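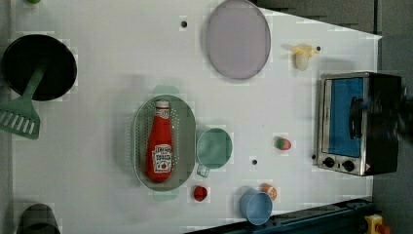
The Ellis wheel plant opens its floor to club riders twice a year, and I took the November slot. The building is at the north end of Cisville, behind the rail yard. Check-in was at 8:40 a.m. Safety glasses were issued at the door and closed-toe shoes were required. The tour covered rims, lacing, truing and test, in that order.

## Rims

Aluminum extrusion arrives in straight lengths and is rolled into a coil, three rims per coil. Each hoop is then cut free, pinned, and welded on the trail models or sleeved on the cheaper ones. The weld bead is machined flush at the sidewall only, so a small ridge remains inside the rim bed. I asked if this causes trouble with tubeless tape. The answer was that two wraps will cover it, and that one wrap voids nothing but is not recommended.

The cross-country rim, sold as the Riltivon, has a listed weight of 372 grams in the 29-inch size. I put one on the plant scale and it read within the printed tolerance. Spoke holes are drilled at an angle, alternating left and right, and deburred by hand.
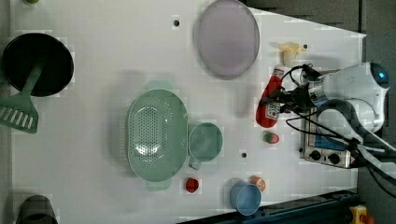 Ekkachai Meesuk wrote back after I sent the club my notes on the rim section. The two-wrap advice did not match his experience: his Riltivon rear lost air overnight with two wraps of 25 mm tape and held with a single wrap of 27 mm. He suspects tape width matters more than layers, and wanted to know what width the plant uses.

I did not ask. The rolls on the bench were unlabeled.

## Lacing and truing

Lacing is manual. Spokes are dropped into the hub flange in four groups, then the nipples are started with a powered driver that stops well short of tension. A machine brings the wheel up in steps, and a person finishes it on a stand with a dial gauge. Drive-side rear tension is checked at every spoke. Wheels out of range go back to the machine once. After that they are taken apart. 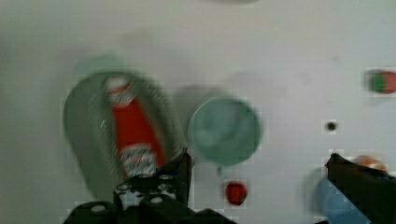 Final inspection is a separate room with its own lighting. Nipples, valve hardware and spare spokes are laid out by order number before packing, and the benches have dark rubber mats, which I thought was a poor choice for black nipples. A plain pale surface works better. The black fingers in the photo above stand out clearly against the white even with the motion blur, and a dropped nipple would be just as easy to find. The inspector I spoke to said the mats were picked to protect the anodizing.

## Test room

The drum rig runs a loaded wheel over welded bars until a spoke or the rim fails. The rig on view was marked 89 hours and still running. The impact rig was down for a new load cell.

The tour ended at 11:15. Parking is free, and the bus from Mistulov stops at the gate.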